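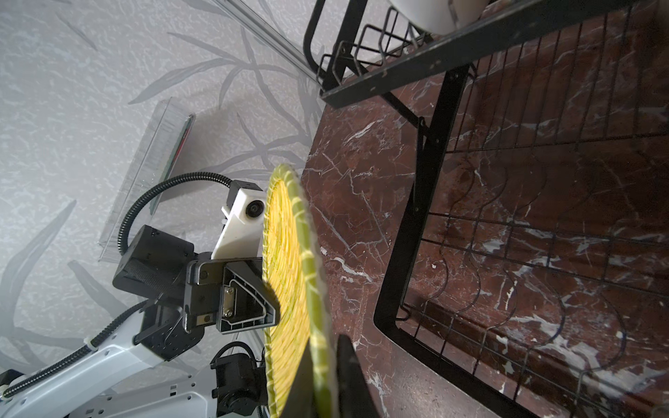 Incident Report 1149: Placemat, Retained

Prepared for the Ketia Household Trials Board by Nandini Unnithan, Safety Reviewer. November.

1. The unit, known to its operators as Gremby, was engaged in clearing the kitchen at the Suvarna flat. It had been instructed to take hold of one round placemat, yellow with a green rim, and to put it away. The first part of the instruction was carried out correctly.

2. The second part was not. On receiving the command to release, the gripper reported itself open. It was not open. The unit accordingly recorded the task as complete and requested the next placemat, which it could not pick up, its hand being full.

3. It made this request more than 700 times before the operator, Zorica Kadrić, returned from the telephone.

4. Ms Kadrić pressed the stop button. The arm halted as designed. The grip did not slacken, as the Rindix controller is built to hold its load when power is removed – a provision intended for glassware.

5. Ms Kadrić then attempted to withdraw the placemat by hand. The Board will be aware that this is forbidden under the trial rules. In interview she stated that she had asked it nicely first. She was not injured.

6. The fault was traced to a position sensor, which had been giving the same reading since the morning. The sensor has been replaced. The controller will in future compare its reading with the motor current before declaring any object released.

7. The reviewer attended the flat at dusk to inspect the unit. Power was restored at her request. The unit asked for the next placemat. Ms Kadrić said, "You still have that one," and the reviewer has been asked to strike from this report the length of the pause that followed.

8. She declines to do so. It was 80 seconds. The log for that period is blank.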